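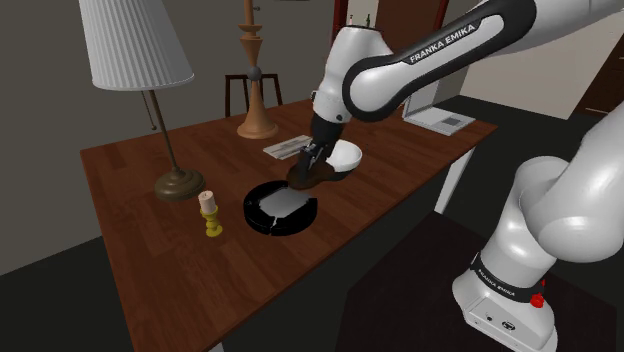

Clearing out the crockery cupboard

We moved to Herklow in October with far more crockery than two people need. Most of it came from my mother-in-law, who ran a tea room until 2000 and kept everything when it closed. It sat in crates in the hall for weeks because I couldn't face it.

In the end I did it over 3 evenings. I took everything out, washed it, and put it on the table next to the things we use every day. If I hadn't missed a thing since the move, it went in the box for the charity shop. Chipped plates went in the bin, apart from one blue saucer I keep for teabags.

Bowls were the hardest. You can never have enough of them, or so I thought, but we eat soup out of the same four and the rest get dusty. I kept those, two big ones for salad and one for bread dough.

Devendra Bisht, who lives below us, took the side plates for his daughter's first flat. He also told me to stop stacking bowls more than five high, as the foot of each one scratches the glaze of the one underneath. I now put a sheet of kitchen paper between them — it looks a bit fussy but it works.

The shelf that was left over has the flour and rice on it. I paid £155 for a joiner to put in a second shelf above the sink, and the mugs live there now. The glasses are still in a crate. I'll get to them after Christmas.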